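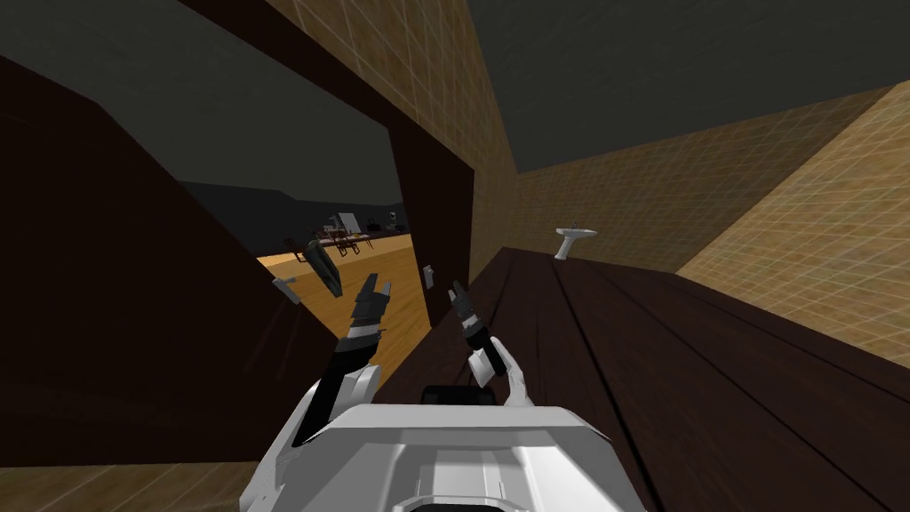

How do I cite a speech that was only printed in a local newsletter?

Posted by Doğukan Aydoğan, 31st August

I'm writing a short biography of a woman who organized for voting rights in her county. She gave a speech in January at a church hall and the only text I can find is in a newsletter called Kerkora. It has no author's name and no page numbers. My draft is 22 pages and the speech comes up in 6 of them, so I want to get the citation right. Do I list her as the author, or the newsletter?
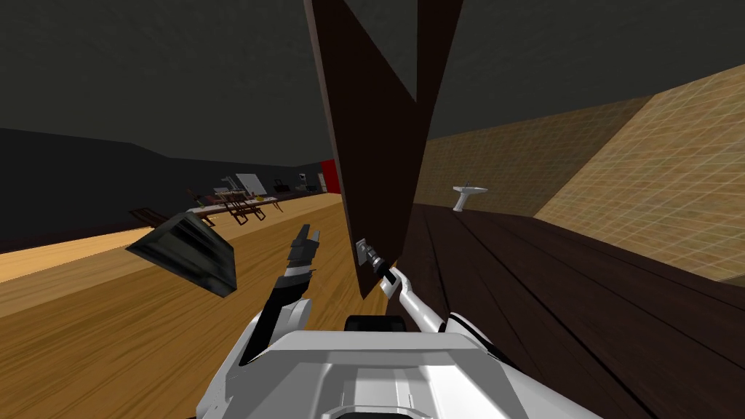
Gönül Taşdemir
List her. They're her words, so her name goes first, then the title of the speech, then the place and date she gave it. After that put "printed in" and the name of the newsletter with its issue number. If the speech has no title, write a plain one without quotation marks – Speech on voter registration, for instance. For page numbers, count from the cover and put your number in brackets so readers know it was added.

Cengiz Dönmez
I would just put the newsletter.

Hacer Ersoy
I agree with Gönül, but check two things before you quote her.

1. See if the newsletter printed the whole speech. Small papers often cut them for space – if yours did, say "excerpt" in the note.

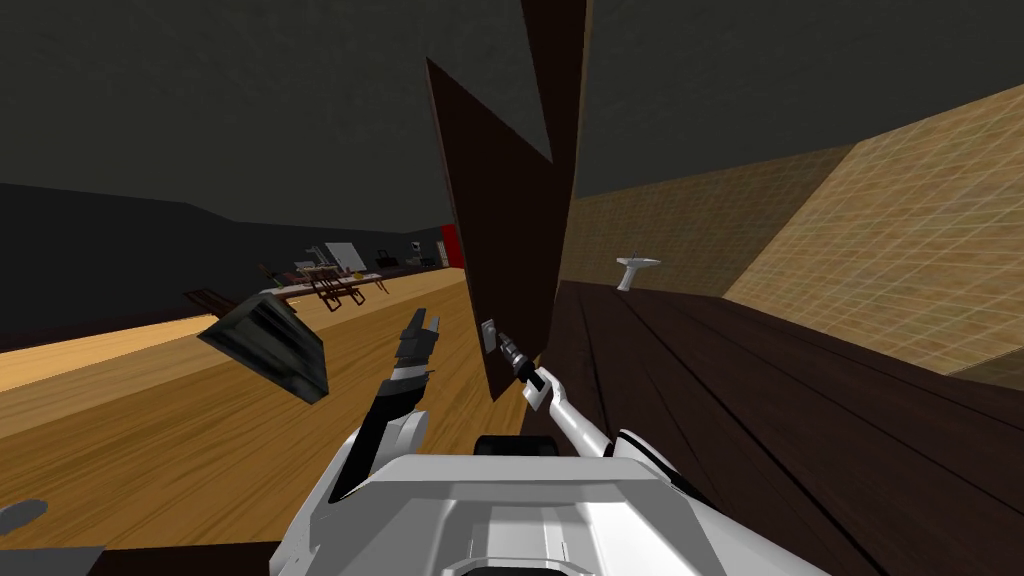 2. Ask the church if it kept a program from that day. It may give the title and the exact date, and you can cite it as a second source. The county library might have a copy too, usually in the local history folders and not in the catalog.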